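Murnden Residents' Forum
Board: Halls, Meeting Rooms and Shared Premises
Topic: Replacement tables for the Sirley Rooms – comments invited before the order is placed

Unathi Jacobs (Premises Officer)
Posted February 16, 2019

Members will be aware that the folding tables in the Sirley Rooms have reached the end of their useful life. Two were withdrawn in November after the leg catches failed, and the remainder are marked to the point where several hirers have asked for a reduction in the fee.

The Premises Group proposes to replace them with fixed-leg tables with white tops. Comments are invited on the following matters: the finish of the top, the size, and whether the tables should be joined together or left separate. Comments on the hire charges should be placed in the other topic, where they will be read.

Régis Hervieu

I should like to register an objection to white. The Sirley Rooms are used by the watercolour class, the seed exchange and the children's holiday club. Any one of those groups will mark a white table within a month. The present brown tops have lasted as long as they have precisely on account of their colour.

I would also ask whether the Group has taken account of glare. The main room faces south and the blinds have not been in working order for some time.

Frida Hallgrímsson

With respect to Mr Hervieu, the brown tops have not lasted. They conceal the dirt, and that is a different matter. I have wiped those tables before the Wednesday lunch, sorry, before the pensioners' lunch (it has moved), and the cloth comes away grey every time. On a white surface one can see what needs cleaning and clean it.

I do share the concern about glare. A gloss finish would be unpleasant for anyone reading or sewing. If the top is matt I would have no difficulty in supporting the proposal.

Borislav Ionescu

I write as the former secretary of the Wumura Road hall, where the same decision was taken before I left. We bought white tables with a matt top and I have no regrets as to the colour. I do have some as to the arrangement, and I offer the following points for consideration.

1. Length. Ours were too long to turn in the corridor. Please measure the corridor by the kitchen, and measure it with the fire door held at its normal position.

2. Spacing. White tables set side by side look better with a narrow gap between them than pushed hard together. When ours were pushed together the edges never quite lined up, and crumbs and pencil shavings collected in the join. A gap can be swept. The photograph gives an idea of two tables set parallel in this way, with next to nothing left out on the nearer one. A smooth matt top still carries a soft reflection where the light falls on it, and Mr Hervieu may wish to look at the area to the right of the middle in that connection. 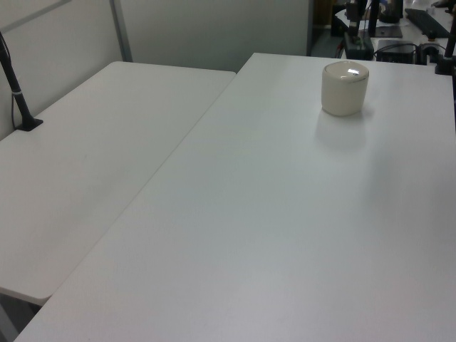 3. Feet. Ask for adjustable feet. The floor at Wumura Road was uneven, and I understand that the floor at Sirley is worse.

4. Cleaning products. A written notice should be fixed inside the cupboard door stating which products may be used. One of our hirers took a scouring powder to a table and the mark could not be removed.

Régis Hervieu

I am obliged to Mr Ionescu for the photograph. I remain unpersuaded. A table with one small pot on it will look well in any colour. I should be more interested in the same table after the holiday club has finished with it.

On the question of reflection, I accept that it is softer than I had feared. That does not dispose of the blinds.

Unathi Jacobs (Premises Officer)

The blinds are the subject of a separate quotation from Bošković and I hope to report on it shortly. They do not form part of this budget, which stands at 400 for each table, delivery included.

Mr Ionescu's point on the corridor is well taken. I shall measure it this week. I can confirm that adjustable feet are available on the model under consideration.

Gaëtan Vidal

May I raise the question of storage? The present tables fold, and the proposed ones do not. The dance group requires a clear floor and at present stacks the tables in the side room in a matter of minutes. I cannot see where eight fixed tables are to go. The side room already holds the piano, the display boards and the staging, and the door must by law be kept free.

I have no view on the colour.

Frida Hallgrímsson

Mr Vidal is right to raise this and I am surprised that it was not covered in the proposal. Could the Group consider four fixed tables for the small room, where they would stay in place all year, and new folding ones for the main room? The small room is never used for dancing.

Borislav Ionescu

That is very nearly what we arrived at in the end at Wumura Road, although we arrived at it after spending the money. The fixed tables stayed in the small room and were moved perhaps twice in a year. I would support Mrs Hallgrímsson's suggestion.

I would add that folding tables with a white top can be had, should the Group wish the rooms to match. The catches are better made than they used to be.

Régis Hervieu

If the fixed tables are to be confined to the small room, then the watercolour class will be using the main room and will therefore be on the folding ones. I could withdraw my objection if those were supplied in a darker finish. I see no need for the rooms to match. They have separate entrances and are seldom hired together.

Gaëtan Vidal

I must disagree on the last point. The dance group hires both rooms for its annual show, with refreshments in the small room, and tables are carried through from one to the other. A mixture of brown and white would look untidy in front of visitors. Tablecloths would deal with it, but someone would then have to launder them.

Régis Hervieu

One evening in the year does not seem to me sufficient ground for deciding the colour of the furniture.

Unathi Jacobs (Premises Officer)

I should be grateful if contributors would keep to the matters on which comments were invited. The position as I understand it is as follows.

There is general support for a matt top. There is support for adjustable feet. Mrs Hallgrímsson's suggestion of four fixed tables in the small room and folding tables in the main room will be put to the Group in place of the original proposal. The colour of the folding tables is not agreed, and I shall ask the supplier for samples in white and in a mid grey, to be left on the counter in the foyer for hirers to inspect.

The corridor has now been measured. The longer of the two sizes will not turn.

Frida Hallgrímsson

Thank you. Could the samples be left out over the pensioners' lunch? Most of those who attend do not use the forum and a number of them have strong opinions on tables.

Unathi Jacobs (Premises Officer)

Yes, I will arrange that. Please ask them to write their comments on the sheet provided and to leave the samples on the counter.

Gaëtan Vidal

Is the side room door to be looked at as well? It has been sticking since November.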